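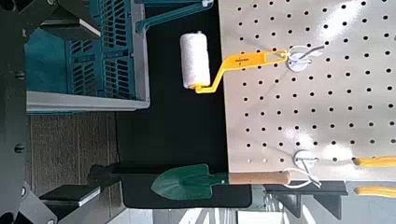
Flakov Grasp Planner 2.3 - short review after a month on the tool wall

Bought one seat in April for our pick-and-hang cell. Short version: good planner, annoying tooling, would renew.

Setup

Install was fine. 29 minutes from download to first plan, most of that the robot driver. Docs assume you already use Jullolden for the scene graph. We don't. Had to write a little bridge, ugly but it works.

Wrist camera calibration is the best part. Wizard tells you which pose to add next and then stops when it's happy. If your camera is mounted sideways like ours you set the rotation once, in the camera file, NOT in the viewer. The viewer setting is display only. Lost an afternoon to that.

Perception

Pegboard is a mean background. Shiny, full of black holes, and ours gets a big patch of glare near one corner. The stock depth filter turned the holes into noise and the glare into a bump. Switched to the plane-fit filter, raised the outlier cutoff, much better.

Paint roller on its hook: segments nicely, yellow frame and white cover come out as one object most of the time. Sometimes it splits them and you get a grasp on the fluffy bit. There's a "merge touching" toggle, leave it on.

Garden trowel: harder. It hangs from a thin white cord loop and the loop basicaly doesn't exist in the point cloud. So the planner thinks the handle floats, and plans a straight pull. You need to tag it as hung and give it a lift-first constraint. One line in the config once you know.

Planning

Fast. 300 ms is our usual plan time with the full collision mesh loaded. Old Kelemen setup took 807 on the same machine and the paths were uglier. Fingers clear the hooks without silly wrist flips.

Grasp logs: ran 486 attempts before I stopped saving them, the log viewer gets really slow past that. Export to CSV and use your own plots.

Gripes

- No undo in the constraint editor. None.
- Error messages are numbers. Just numbers.
- Changing the gripper model wipes your saved hook tags. Back up teh config first.
- License check needs network at start up - bad on a closed cell.

Support answered same day, twice. Third ticket still open, the one for the tags.

Who should get it

Small cells with odd hanging tools, yes. If you only do bins, Hutusberg is cheaper and the interface is nicer. Four stars, five if they fix the editor.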